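This site uses cookies to remember your preferences and to measure visits. By continuing to browse you accept their use. Accept | Settings

Progress Report on the Two-Arm Bench: Cardboard, Finger Pads and Cable Routing

The bench has now entered its second phase. The first phase, described in earlier entries, concerned the mounting of the arms and the wiring of the shared workshop at Kirui. The present phase concerns handling of large, flexible sheet material, with corrugated cardboard as the test stock. The intended result is a bench that can pick up a flat sheet, bend it to a curve and hold it in position while a second arm works on the other side.

Work is carried out on Wednesday evenings, when the room is available to members. Birsen Işık is responsible for the mechanical parts. Nesrin Yazıcı maintains the control software, which we continue to call Jelow, although little of the original Jelow code remains in it. I keep the build log and prepare these entries.

Cardboard was selected after an unsatisfactory month with thin plastic sheet. The plastic returned to its flat shape as soon as either gripper released it, and one sheet left the table altogether. Cardboard accepts a bend and keeps most of it. It also creases when it is pressed too hard, and a crease cannot be removed. Sheets that have creased remain in use for positioning trials and are excluded from the bending trials.

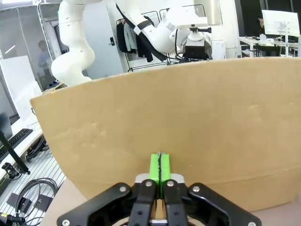

Wrist camera view, green finger pads closed, with a curved sheet standing on the table.

The finger pads have been replaced since the previous entry. The earlier set was cut from a harder material and slid along the face of the board whenever the arm approached at a shallow angle. The lime-green pads are softer and were cast in a mold that Birsen prepared at home. They are fastened to the existing links, and no change to the gripper itself was required. The closing force in Jelow had to be reduced, as the old setting compressed the new pads more than was wanted.

Calibration of the wrist camera required more time than had been planned. The log for May contains 3269 stills, of which 600 were retained for the calibration set. The remainder were rejected for blur or for poor lighting. Nesrin has since written a short routine that rejects blurred stills at the time of capture, and the next set should be considerably smaller.

Cable routing remains an open item. The present arrangement is adequate for slow movement but will not be suitable once the arms are run at full speed. A quotation for cable chain has been requested from Okent, and a cheaper alternative made from split hose is under consideration.

The next entry will cover the handover between the two arms. The first trials will use small flat pieces, and curved sheets will follow when the timing has been settled. Readers who have worked with soft pads on corrugated board are invited to write with their experience of wear, in particular at the upper corners.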